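Ruvholm Homes Repair Fund: progress report, June

We use cookies to improve your visit. Accept / Manage settings

What a month! Your grant has now reached 154 households in Doketside, and the waiting list is shorter than it was in the spring. Most requests are still for floors and bathrooms, with leaky windows close behind. 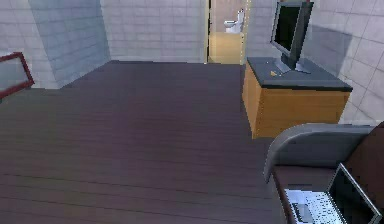 We also hired 2 trainees through the Skusten program (both are wonderful with tenants), and 12 more homes are booked for July. The $800 left over from paint will go toward grab bars.

Hrefna Bundgaard will send the full accounts next month.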